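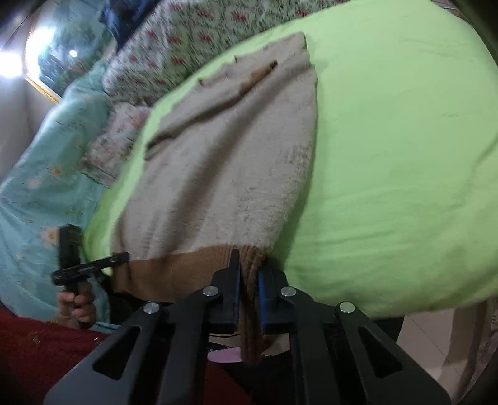 Transparence : la porte est ouverte, le couloir est très long

À Bloxham, le registre des demandes d'accès aux documents tient dans un tableur que la mairie publie chaque trimestre. Le dernier compte 301 lignes. La colonne « réponse apportée » est remplie presque partout, ce dont la municipalité se félicite dans son bulletin. Il faut ouvrir les courriers un par un pour comprendre ce que le mot « réponse » recouvre : un accusé de réception, un renvoi vers un autre service, une page de remerciements, parfois un document.

Sheila Pickering a ouvert les courriers. Cette ancienne greffière, installée dans la commune depuis sa retraite, voulait lire le contrat passé avec Sendico, le prestataire chargé du courrier et des avis d'imposition locaux. Rien de bien sulfureux. Elle avait reçu deux relances pour une taxe déjà payée, ses voisins aussi, et elle se demandait ce que prévoyait le contrat en cas d'erreur. Sa première demande est partie en décembre. On lui a répondu qu'elle était trop vague. La deuxième citait le numéro du marché et la date du vote ; on lui a répondu qu'elle était trop large.

« J'ai passé ma vie à classer des pièces, raconte-t-elle. Quand on me dit qu'un contrat est introuvable, je demande dans quelle armoire on l'a cherché. »

La troisième demande a donné quelque chose. Un matin, à 7 h 40, un lien de téléchargement est arrivé dans sa boîte : 2652 pages, numérisées de travers, sans sommaire, où le contrat voisinait avec des bons de livraison, des plannings de congés et le mode d'emploi d'une plieuse. Les montants étaient noircis. Les pénalités aussi, au nom du secret des affaires. La plieuse, elle, était intégralement lisible.

On peut y voir de la malveillance. Je crois davantage à une habitude, et je ne suis pas certain que ce soit plus rassurant. Un service qui noie le demandeur ne viole aucun texte. Il a communiqué. Il coche la case, et la ligne du tableur passe au vert.

La mairie promet que tout cela va changer grâce à Zostora, un portail en ligne où chacun pourra déposer sa demande et suivre son avancement sur une jolie barre de progression. J'ai assisté à la démonstration. L'outil est agréable, les boutons sont gros, la jeune femme qui le présentait connaissait son affaire. J'ai demandé ce que le portail modifiait aux délais. Rien, ce n'est pas son objet. Aux motifs de refus ? Ils figureront désormais dans un menu déroulant. Et qui décide de ce qu'on noircit ? Les mêmes personnes que le mois dernier, avec le même feutre, ou son équivalent informatique. 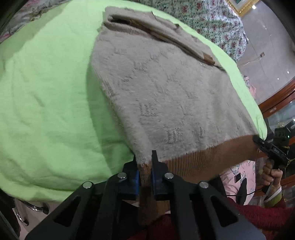
Il faudrait aussi parler du prix. Le portail est libre d'accès, mais la reproduction de certains dossiers reste payante, et le devis n'arrive qu'une fois la demande acceptée. Pour les plans du dépôt Flunora, une friche que la commune veut racheter, une association de riverains a préféré renoncer en découvrant la somme. Sa demande apparaît dans le registre comme « retirée par le demandeur ». Elle n'entre donc pas dans les refus, et le taux de satisfaction affiché dans le bulletin s'en porte très bien.

Un élu de la majorité, qui ne souhaite pas être nommé (dans un article sur la transparence, on appréciera), m'a fait remarquer que les agents ne sont que 3 pour traiter l'ensemble, entre deux autres missions. C'est vrai et c'est un argument sérieux. On aimerait seulement qu'il serve à demander un poste de plus, alors qu'il sert surtout à expliquer les retards. Le budget de la communication, lui, vient de gagner une ligne pour annoncer le lancement du portail.

Reste le recours. Il existe un médiateur, compétent et courtois, dont les avis ne contraignent personne. Mme Pickering l'a saisi. Il lui a donné raison sur les pénalités, en 5 paragraphes très clairs, et recommandé à la mairie de lever les caviardages. La mairie a « pris bonne note ». Elle dispose maintenant d'un nouveau délai pour dire ce qu'elle compte faire de cette note, et rien n'est prévu si elle n'en fait rien - sinon le tribunal, avec un avocat et de la patience.

J'entends déjà l'objection : tout le monde ne demande pas des contrats de courrier, et l'on gouverne mal sous l'œil de chaque contribuable. Peut-être. Mais la loi n'a pas été écrite pour les seuls demandeurs sympathiques, ni pour les seuls documents flatteurs. Une commune qui publie le nombre de ses réponses pourrait publier aussi ce qu'elles contiennent, à commencer par la proportion de pages noircies. J'ai posé la question au cabinet du maire. On m'a conseillé de déposer une demande sur Zostora dès son ouverture.

Mme Pickering, de son côté, continue de trier. Elle a acheté des intercalaires, mis de côté les plannings de congés et retrouvé, entre deux bons de livraison, une annexe oubliée par le feutre. Elle y lit qu'au-delà d'un certain nombre d'avis erronés, Sendico doit rembourser une partie de sa facture. Elle vient d'écrire à la mairie pour savoir si ce remboursement a été réclamé. Sa lettre porte un numéro d'enregistrement et attend sa réponse.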